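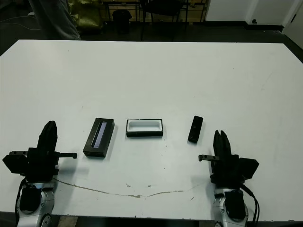
How to run a phone-boxing demo at your robot open day

I've now done two open days with our two-armed setup at Girkis, and the first one was a bit of a mess. People liked it (people will watch a robot arm do pretty much anything) but I spent most of the afternoon apologizing and resetting. The second one, in December, went so much better that Rhona Cairns over at Emstead asked me to write down what we changed. So this is for Rhona, and for anybody else with a couple of arms, a table and a date on the calendar they're starting to dread!

I'm going to assume your arms already work and that you know how to teach them a move. What follows is all the stuff around that.

Pick one small job

Our job is packing a small black handheld device into a box. Pick it up, carry it over, set it down in the tray, let go. The whole thing takes under a minute on a good run, and everyone gets it straight away without a speech. The first year we had a sorting task with colored tubes, and I had to explain the rules to every new group before anything made sense. Never again.

Before you settle on a job, try it on someone who doesn't work with robots. I used my neighbor. I had her watch one run and tell me what the arms were trying to do. If she'd needed a hint I would have picked something else.

Set up the table

1. Clear everything off first. Mugs, tape, pens, that hex key you've been looking for. I put it all in a crate and carry the crate out of the room, or it creeps back.

2. Wipe the table down. Ours is white and has had a hard life, with scuffs all over and a long brownish line wandering across it, and I've stopped worrying about it. Visitors look at the arms. What matters is getting rid of crumbs and grit, which can leave a box sitting a hair off level.

3. Put the things you need in a loose row between the arms. We have the closed box, the open tray and the device, and that's plenty. Leave enough room to get a gripper down between them without nudging the next thing along.

4. Mark your start positions. Fergus Morrison likes pencil marks, tiny ones at two corners of each item. I had bright tape the first year and it kept lifting and sticking to the boxes. Pencil wins.

5. Do a full run with the room set up the way it will be on the day. Lights, chairs, doors, everything. Ours had been taught on a bright morning and then the doors opened at 4 p.m., when the windows were going dark, and the first three picks were all off to one side. Oof.

Set the speed

Slower than you want. Whatever feels right when you're alone in the lab will feel jumpy to someone standing next to it for the first time. I drop ours to a little under half for visitors, and slower again for the last bit where the device goes down to the tray.

Also, build in a pause. Have the arm stop with the device held just over the tray, count to two, and then go on. This was Lachlan Shearer's idea and I thought it was silly until I saw it with a crowd. Everybody leans in.

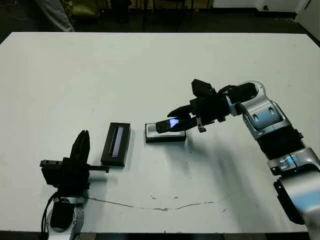
The other nice thing about the pause is that it gives you a moment to talk. That's where I point out that each arm has its own gripper and that the fingers have to hold on firmly enough to keep the device from slipping and gently enough to leave the screen alone. Kids will ask if it could crush the phone. Have your answer ready (mine is "let's not find out").

If you're only using one arm for the carrying, park the other one somewhere sensible. Upright, gripper well clear of the path, and not moving at all. The first year we left ours doing a little idle wiggle and people kept watching the wrong arm.

Where people stand

Keep visitors on the far side of the table from the arms, with a line on the floor a good step back. Go and stand there yourself during a run! From that side you'll see things you miss from the operator's chair, like whether an arm blocks the view right when the good part happens. We turned our tray sideways after I did this, and it made a huge difference.

One person stays on the stop button the whole time. I mean that person does nothing else. They don't hand out flyers, they don't answer questions, they don't eat a sandwich. We swap every 20 minutes so it stays bearable. Jagadeesh Ramasamy made us a paper rota and stuck it on the wall, and it's still up there.

Groups of eight or so work well for us. With more than that, the back row can't see and starts chatting.

When it goes wrong

It will, so plan it out. Here's our order of doing things:

1. Hit stop. Say out loud "I'm stopping it" so nobody gets a fright.

2. Tell people what happened in plain words. "It grabbed too close to the end" is fine.

3. Put the arms back to their start pose before anybody reaches over the table.

4. Put the device and boxes back on their pencil marks and go again.

If it misses twice in a row, swap to your backup. Ours is a really simple wave and a slow open-and-close of each gripper, and I've had it save me more than once. A group from Gasthorpe saw nothing but the backup last time and still stayed for ten minutes asking questions.

Keep a spare device and a spare box under the table too. Boxes get soft at the edges after a lot of handling, and then they start to shift when the gripper touches them. The one we used in practice was done for by Wednesday.

Questions you'll get

How much did it cost? Decide beforehand if you're okay saying. We are, for the small stuff: the table, the covers and the cabling came to 3,125 dollars, and I leave the arms to my boss.

Does it know what a phone is? I get this every time and I love it. For our demo, no. It goes through moves it was taught, and it needs the things to be where it expects them. I like to slide the box over a little and ask people to guess what will happen on the next run. (Go slow if you try this, and tell your stop button person first.)

Can I have a go? We let people try the hand controller at the end, one at a time, with the table cleared and the speed way down. Lewis Paterson ran that part and had a line out the door.

Packing up

Park both arms, power down, and then coil the cables. Write down anything that acted up while you still remember it. I keep a notebook page per open day, and the last one says "tray sideways, more chairs, bring water." Mr. Subramaniam from the front desk would like me to add "return the extension cord," so there it is, and yes, I've returned it.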